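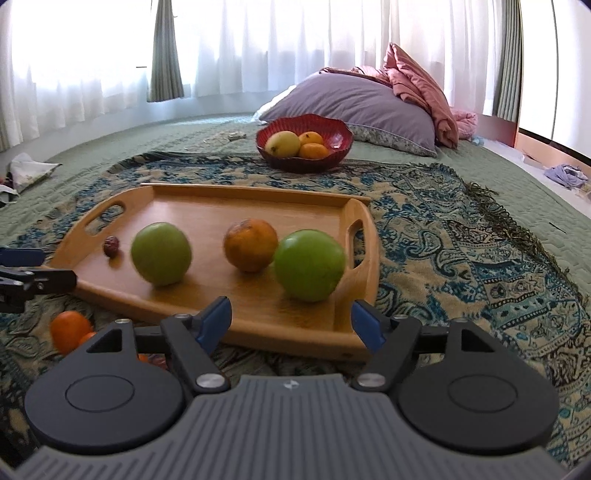 *Fruit on the bed, blue tips on the gripper. The wavy red bowl is further back, with the mango in it.*

08/06/2026

So I've spent the last stretch of evenings swapping fingertips on hand-held grippers, and I have opinions! Rimantas Vaher lent me two sets (the blue Olov tips and the older Planix ones, which are black all over and much stiffer), and I told him I'd write up which I liked better before I gave either of them back.

I'm using fruit because it's cheap and it rolls, and because I can eat the test objects afterward. Apples, tangerines and one very wrinkly jujube, all on a wooden tray with handle holes at both ends. The bedspread is quilted, so a tangerine that gets away from me doesn't go far — on the kitchen table they were off the edge and under the fridge before I could let go of the handle.

The Olov tips are softer and I liked them right away. A tangerine sits in them nicely and you don't have to squeeze much. Apples are harder work than I expected, mostly the bigger ones. Opening the fingers wide enough is no trouble at all (wide open they span most of the tray), but the skin is slick and I have to come in low or the apple pops out toward the pillow. I did 50 apple pickups with each set and dropped 2 with Olov. I dropped so many with Planix that I stopped writing them down, sorry Rimantas.

The jujube went the other way. It's tiny, and the soft tips fold over it so I can't tell whether I've got it until I lift. Planix just pinches it and up it comes. Sum-yee Hsu thinks I should trim the blue ones to a narrower point, and I might try that on an old pair first, because I am not cutting up borrowed parts!

The thing I didn't see coming was how much two-handed work changes my mind. With a gripper in each hand I'm clumsy on one side (the left, always the left) and the softer tips forgive a lot of that. Lifting the tray by both handles with Planix was a nightmare. With Olov I got it up level on the third go and was so pleased I forgot to put it down.

My forearms are sore, by the way. If you're planning 200 pickups in one evening, please take a break somewhere in the middle.

Next up is the wavy-rimmed bowl, with fruit going in and out of it, and then I want to do the mango, which is heavier and a really awkward shape. I'm keeping the Olov set on until then. Rimantas, you can have the Planix ones back whenever you like — they're in the drawer by the door.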